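March 9, 2021

Moving the old desktop over to Linux, day whatever. Started notes late, sorry Clive.

Partition done last night. Left 200 GB for the old Windows side until Ravindran gets his invoices out of it, rest is ext4. Installer only wanted 4 clicks I cared about, the others defaults. 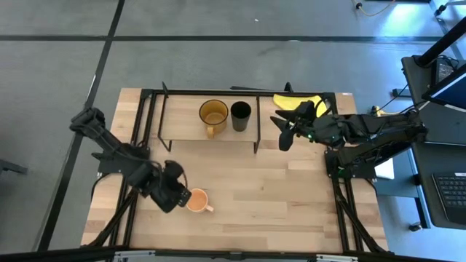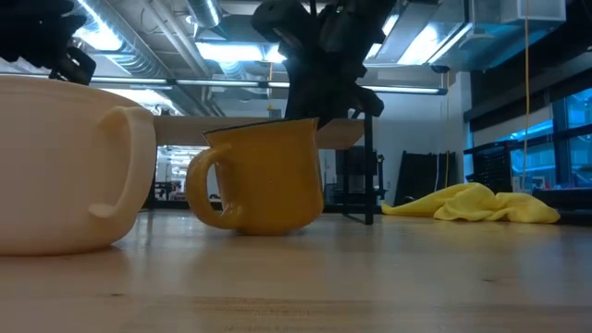 Mugs on the wood table. 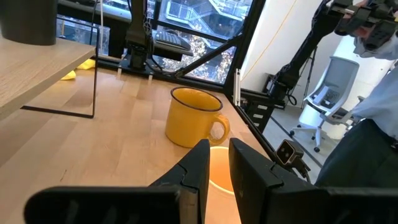
Can the old home folder just be copied across as is?

Only the documents and pictures. Leave the hidden config folders behind, they drag in settings from the old desktop and then the panel goes missing at login. Did this once on Thampi, never again.

Next - printer. Shows up on the network as Clerken's queue, test page comes out blank. Removed it, added it again with the generic driver, test page fine. Duplex option is gone now. Can live without.

Wifi card is the sore point. Drops after suspend. Reloading the module by hand brings it back, so put that in a script that runs on resume. Worked 3 times in a row, then didnt. Logs say timeout on firmware load. Need to look at whether the newer kernel has a fix before I waste any more of an evening on it.

Pustis (the backup box) mounts ok over ssh. First sync crawled because I forgot to exclude the browser cache. Excluded cache and trash, restarted, much better. File dates on the copy were wrong - I'd left off the -t flag. Fixed, reran.

Ravindran's label program, Trurnix, is Windows only. Tried it under Wine: opens, menus fine, crashes on print preview. Printing without preview seems ok but fonts look squashed. Installed the core fonts package, havent retested.

Clive Greenwood wants the same setup on his laptop. Told him wait till the wifi thing is sorted. His has a different card anyway so may be a non issue.

To do:
- try newer kernel, keep the old one in the boot menu
- retest Trurnix with fonts in
- ask Ravindran if he still needs the Windows partiton after March
- write down the resume script path somewhere thats not this machine
- swap file or swap partition?? currently neither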